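**Progress report to the Dalisay Fund - November**
**Project:** Trial of the Adenard bench arm kit at the Priltstead repair workshop
**Prepared by:** Leif Brekke

Dear all,

Thank you for your patience with this one. I had meant to send it a little sooner, but we were in the middle of a good stretch of testing and I wanted to have the second round of results in hand before I wrote to you. I am very glad I waited, as the second round is a good deal more cheerful than the first.

For those of you who have joined the Fund since the spring, a short reminder of what you are paying for. Your grant lets us run the Adenard kit for a full season at Priltstead and write an independent review that other small workshops can use when they decide whether to buy. The kit comes as one arm, a two-finger gripper, a small camera that sits at the wrist, and a year of the maker's teaching software, where you guide the arm through a job by hand and it learns from the repeats. We bought ours at the ordinary price, through the ordinary order form, and we have had no special treatment from the supplier (apart from one very kind phone call, which I will come to).

**Where we have got to**

Setting up took longer than the booklet promised. The booklet says an afternoon, and we needed the better part of four working days, most of that spent on the mounting plate and on getting the wrist camera to talk to our older computer. Once the software was updated everything went smoothly enough, and I don't hold it against the kit too much, but a workshop with only one person to spare should know about it before they clear their calendar. I have written up our steps with the two wrong turns left in, so that the next reader can see them coming.

After that we moved on to the part we were all looking forward to, which is picking up and placing small parts. You may remember that I was nervous about this back when we applied. Much of what passes over our benches is small, dark and squared-off, with very little for a camera to get hold of, and most of the sales material for kits of this sort shows brightly colored cubes on a nice clean table. We wanted to know how the Adenard would get on with plain black pieces under ordinary indoor light, and so that became the heart of the autumn work. 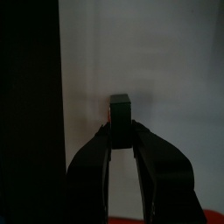 *Wrist camera view from the black block trials, with the block between the two gripper fingertips.*

We ran 959 attempts in total across the two rounds, and every one of them is in the log. I'd like to thank the evening group for sticking with it, as there is a limit to how long anyone can stay excited about a small black block!

The first round was, I will admit, a bit disheartening. The arm would come down nicely and then close a touch too early or a touch to one side, so that the block tipped or slid away. Black fingers and a black part are a hard combination for the camera, and when the light in the room is low the edges of the one run into the edges of the other. We lost a week to fiddling with settings before we rang the supplier. The person who answered had plainly met the problem before, and she walked us through the exposure menu, which is tucked away under a heading I would never have thought to open. She also suggested that we teach the job again with more variety in where the block starts. We collected 40 fresh demonstrations, spread across the whole reach of the arm, and threw the old ones out.

The second round went much better. The arm now lines up with its two fingers either side of the part far more reliably, and when it does miss, it tends to miss by a little and try again, where before it would carry on happily with nothing in its grip. I am holding back the full success rates until the final review, so that both rounds can be scored by someone who didn't run them, but I feel comfortable telling you that the direction is the right one.

**What we think of the kit so far**

I promised you plain opinions, so let me give you a few. The gripper is the best thing in the box. It closes gently, it opens wide enough for most of our parts, and it has needed no repairs at all. The teaching software is pleasant to use once you know where things are, and two of our newer members were recording their own demonstrations by the end of their first session. The printed booklet is thin and a version behind. The wrist camera is fine in a bright room and fussy in a dim one, and I would like to see the maker ship a small clip-on lamp with it. We have asked them whether one is planned and are waiting to hear back.

We have also had a loan unit of the Fetton kit on the next bench for a few weeks, for comparison. It is quicker to set up, no question about it, but the fingers are stiffer and it gave us more trouble with the smallest parts. I wouldn't want to say more than that until it has had the same number of hours as the Adenard.

**Money and time**

We have used 43 percent of the grant, which is a little under where we expected to be by now. The savings came from the mounting plate, which we ended up making ourselves. With your agreement, I would like to move that amount across to a second set of fingertips, as the soft pads will wear in time and I'd rather not stop testing to wait for the mail. If anyone on your side would prefer that we return it, please tell me and I will arrange it without fuss.

**What comes next**

There are 8 weeks of testing left in the plan. We will spend the first half on placing parts into trays and the second half on longer runs, where the arm works through a batch with someone nearby but not hovering over it. I am also hoping to try the black block again under a few different lamps - it's the question I get asked most by other workshops, and I would love to give them a proper answer.

The draft review should reach you shortly after that, with the setup notes and the complete log attached. If you would like to visit before then, you would be most welcome. Late afternoon is the best time to catch the arm running, from four o'clock onward, and the kettle is usually on.

With warm thanks to you all,

Leif Brekke
Priltstead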